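Genell Open Courses
PS 303: Planets and Their Surroundings
Handout 2: Energy balance and surface temperature
Issued 1 October 2023

Read this handout before the problem class. Symbols follow Handout 1. Temperatures are in kelvin unless a question says otherwise.

2.1 Light received

A star gives out a total power L, its luminosity. At distance d this power is spread over a sphere of area 4πd². The power crossing each square metre is the flux:

F = L / (4πd²)

Doubling d cuts the flux to a quarter. For the Earth the value is close to 1,361 watts per square metre, measured above the atmosphere and averaged over the year.

A planet of radius R blocks a disc of light of area πR². The area of its whole surface is 4πR². The flux averaged over the whole surface is therefore F/4. Leaving out this factor of four is the most common error in the written work. 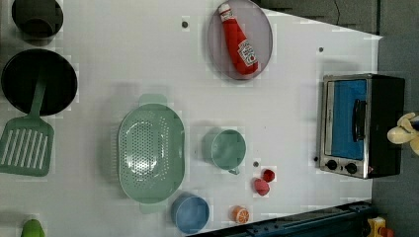 2.2 Light reflected

Part of the incoming light is sent straight back to space. The fraction is the Bond albedo, A. Fresh snow and thick cloud reflect strongly; open ocean and dark rock reflect weakly. For the Earth as a whole A is roughly 0.30, most of it due to cloud. The power absorbed is

P(in) = πR² F (1 − A)

Do not confuse the Bond albedo with the geometric albedo, which compares the brightness of the planet at full phase with that of a flat white disc of the same size. Tables often list both.

2.3 Heat given out

Treat the planet as a black body at a single temperature T. It radiates

P(out) = 4πR² σT⁴

where σ is the Stefan-Boltzmann constant. In a steady state the two powers are equal. R cancels, leaving

T = [F (1 − A) / 4σ]^(1/4)

This is the equilibrium temperature. For the Earth it comes to 255 K, well below the freezing point of water. The measured mean at the surface is near 288 K. The difference is the greenhouse effect: the air lets through most of the visible light but absorbs much of the infrared coming up from the ground.

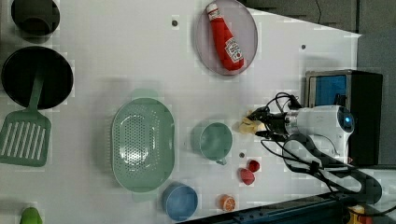

2.4 Limits of the method

The single-temperature assumption is fair for a planet with a thick atmosphere or fast rotation. It is poor for the Moon, where the day side and the night side differ by well over 200 K. For a slowly rotating body with no air, work out the temperature point by point, using the height of the star above the local horizon.

Internal heat has been left out. It is negligible for the Earth in this sum but not for Jupiter, which gives out more energy than it absorbs from the Sun.

The fourth root makes T insensitive to small errors in A. Changing A from 0.30 to 0.35 lowers the Earth's equilibrium temperature by less than 5 K.

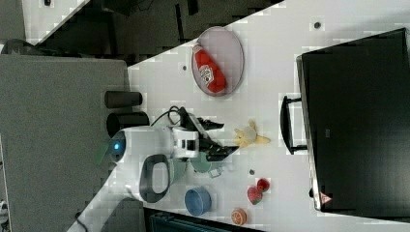
2.5 Problems

1. Show that, for fixed L and A, T varies as d to the power −1/2.

2. The model planet Novow has A = 0 and receives a flux of 1,000 watts per square metre. Find its equilibrium temperature.

3. The model planet Malby orbits the same star at twice the distance of Novow, also with A = 0. Find the ratio of the two temperatures without working out either one.

Written answers go in the Muriithi Room tray. Problem 3 will be used again in December, in the handout on orbits.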